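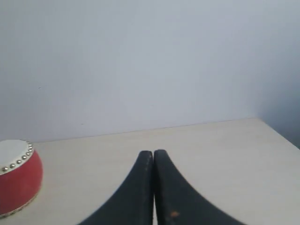 By the Ivwood Robotics Club
November 29, 2025
FOR IMMEDIATE RELEASE

Ivwood students take their drumming robot to the Trirnby open day

Well, we finally get to say it out loud: our club has a spot at the Trirnby open day, and we're bringing the drum project! I've been itching to write this release since August, when all we had was a borrowed classroom, a long wish list and a lot of arguing about what a robot arm should do with its time. (Somebody wanted pancakes. I still think about the pancakes.)

The project is called Kerekes, and the job sounds simple. There's a small red drum on a table, a pair of drumsticks and a white tray. Students teach the arm to handle the sticks, moving them between the tray and the table, and the longer-term plan is a short rhythm played on cue. You'd be amazed how much there is to talk about in picking up one stick. Where do you grab it? How hard? What if it rolls? 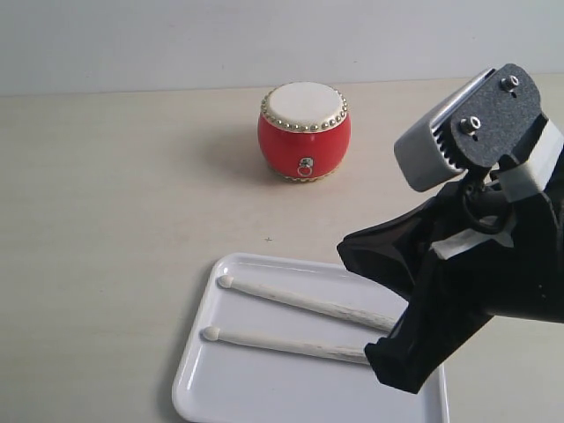
We opened the club to anyone at Ivwood who wanted to come, whether or not they'd ever touched a line of code, and I'm so glad we did. Some of our best drivers came over from marching band. They hold strong opinions about grip, as you might guess, and they've been very patient with those of us who can't keep a beat. Each student gets time guiding the arm through the task, and every try is saved so the group can look back at it and pick out the ones worth learning from.

So far the club has logged 2,973 tries, and 1,405 of those made it into the practice set we use for training. The rest are still on the drive – we're pack rats – and a few of the newer members are going through them to sort out the different kinds of fumbles. That has become its own little side project, with a color chart and everything.

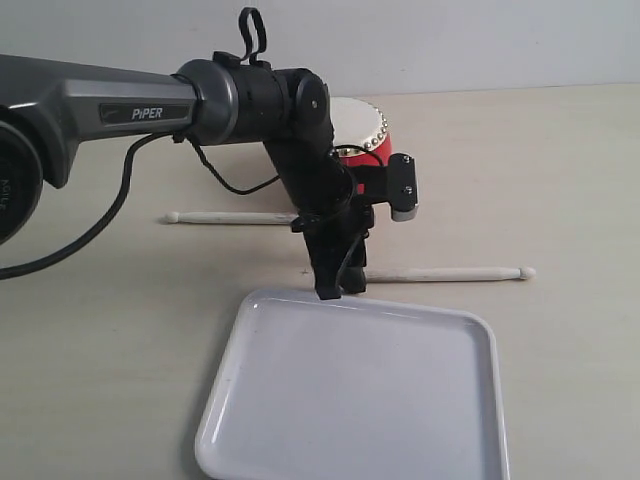
The software side runs on Gutomell, the set of scripts our students wrote over the fall. It started as one very long file that only two people could read. Now it's split up properly, with comments, and new members can get a session going by themselves after an afternoon of practice. I was pretty proud the day I got to just sit in the back and eat my sandwich.

At the open day we'll have 5 sessions, each with a short talk by students and then time for visitors to ask questions and try guiding the arm. There's room for 80 visitors in all, so please sign up ahead of time at the Ivwood front office or on the club page. Kids are welcome, and so are drummers of any level!
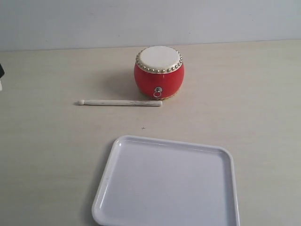
The drum, a stick and the tray on the Kerekes practice table.

Reporters who'd like to visit a club meeting before the open day can leave a message for the Ivwood Robotics Club at the front office. Students are happy to be interviewed about the project, and we'll set up a time that works around classes.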